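Section 2. Serving Cut Fruit on the Clorthorpe Plate

2.1 Before first use
1. Wash the plate in warm soapy water and rinse.
2. Dry with a soft cloth. Do not stack while damp.

2.2 Placing the fruit
1. Set the plate on a level tabletop, recessed side up.
2. Cut the fruit into pieces small enough to lie inside the rim.
3. Lower each piece into the flat center. Do not drop pieces from a height; juice will splash over the rim.
4. Leave a gap between pieces. Apple and other pale fruit should be served soon after cutting.

NOTE: The rim is low. It holds a small amount of juice but is not suited to syrup or canned fruit in liquid.

CAUTION: Do not cut on the plate. Knife marks are not covered under the Tenditz care terms. 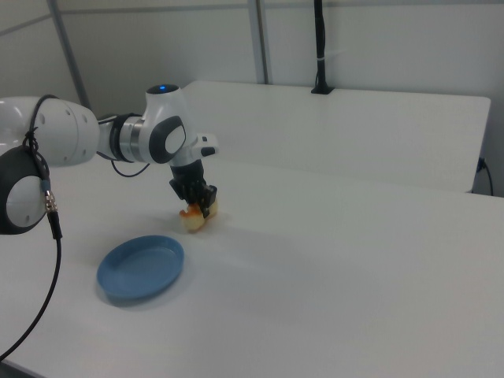
Can the plate be chilled before serving?
Place it in the refrigerator for up to 2 hours, then wipe off any moisture before adding fruit. Do not put it in the freezer.

2.3 After use
1. Discard leftover pieces.
2. Wipe the tabletop to remove juice.

Drimard Tableware | Customer Care, ext. 326 | © Drimard 2000 | Rev. 5/31/24 | Back to top
Shares: 2 Comments: 0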